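How Do You Teach a Robot to Fold a Towel?

Have you ever been asked to help with the washing? You pick up a towel, find two corners, give it a shake and fold it over. You probably learned to do it when you were small, and now you hardly think about it.

For a robot, a towel is one of the harder things in the house.

Why towels are tricky

Robots have been good at some jobs for a long time. In a car factory, a robot can put the same bolt in the same hole all day. The bolt is always the same shape and it is always in the same spot, so the robot can repeat one set of movements over and over.

A towel has no fixed shape. Drop it on the table and it lands in a heap. Drop it again and you get a different heap. The corners might be underneath, or rolled up inside a crease. Scientists call things like this "deformable objects". Deformable means it can change shape. Socks, ropes, plastic bags and bread dough are all deformable too.

A robot that only repeats one set of movements will reach for the place where the corner was last time. This time, the corner is somewhere else.

Learning by copying

At a lab in Sernosstead, a group of researchers is working on this problem. Their project is called Wuvia. It is led by Jinfeng Tian, an engineer, and Kwabena Essien, who writes the computer programs.

The robots in the project learn by copying people. The method has a long name, "imitation learning", but the idea is simple. First, a person steers the robot arms by hand, using a set of controls. The person picks up the towel, flattens it and folds it. While this is going on, a computer saves everything: what the cameras saw, and how every joint moved. One try from start to finish is called a demonstration.

One demonstration is not enough. The Wuvia team recorded 2,000 of them.

Next, the computer goes through all of the demonstrations and looks for patterns. When the cameras see a heap like this, the person usually moves the arms like that. After a lot of practice on the saved recordings, the program can look at a new heap, one it has never seen, and make a good guess about what to do.

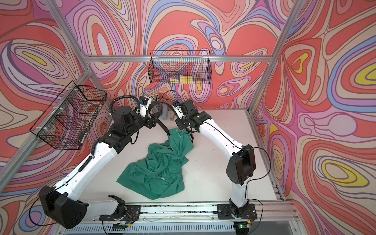 Jinfeng Tian says the hardest part of the whole job is the beginning. Once a towel is flat, folding it is not so bad. Getting it flat is where most of the mistakes happen. The robot has to find an edge in a crumpled pile, and the only way to do that is to pull on a bit of cloth and look at what moves. Here the gripper on the right has hold of the green towel by its upper edge and a corner is lifted into a small peak, while the rest of the cloth is still lying in folds. A gripper is a robot's hand. It has no sense of "nearly got it" the way your fingers do, so each gripper has a small camera on top to give it a close view of the cloth.

Why the walls are so colourful

You may have noticed the swirly walls, with their pinks, reds and purples. They are part of the experiment.

Kwabena Essien explains it this way. Suppose you learned to ride a bike in only one driveway, and you always turned at the same letterbox. You might think you knew how to turn a bike, when all you knew was how to turn at that letterbox. Take the letterbox away and you would be in trouble.

Robots can make the same mistake. If the wall behind the towel is always plain white, the program may start using the wall to work things out. Then somebody changes the wall and the robot gets confused, even though the towel is the same. So the team changes the walls between recordings. They use 30 different patterns, and some are very busy. The program learns that the walls can be any colour at all and that the towel is the thing to watch.

They leave other objects in the work area for the same reason. In a real laundry, there would be other things on the bench.

What the team found out

To test the idea, the researchers trained two programs. The first program learned only from demonstrations with plain walls. The second learned from demonstrations with many patterns. Both programs had the same number of demonstrations to learn from.

With plain walls, the two programs did as well as each other. With a new pattern that neither program had seen, the first one often reached for the wrong spot, and sometimes closed its grippers on nothing. The second one still made mistakes, but far fewer.

This kind of test is called a fair test. The team changed one thing, the walls, and kept everything else the same. That way they could tell what made the difference.

What it can't do yet

The robots are slow. You could fold a whole basket of towels in the time they take to do a few. They also have trouble with very large towels, and a fitted sheet is still too hard for them. (It is hard for most grown-ups as well.)

The team will start work on T-shirts in January. A T-shirt has sleeves and a neck hole, and it can be inside out, so the robots will need a new set of demonstrations.

Try it yourself

You will need a hand towel and a partner.

Drop the towel on a table so that it lands in a heap. Close your eyes. Using only a finger and thumb on each hand, try to fold the towel while your partner tells you where to reach. Your partner is the camera and you are the grippers. Then swap places.

Did you find a corner first, or an edge? Write down each step you took. Those steps are your demonstration.

Words to know

Deformable: able to change shape.
Demonstration: one recorded try at a job, for a robot to learn from.
Gripper: the part of a robot that holds things.
Imitation learning: learning by copying.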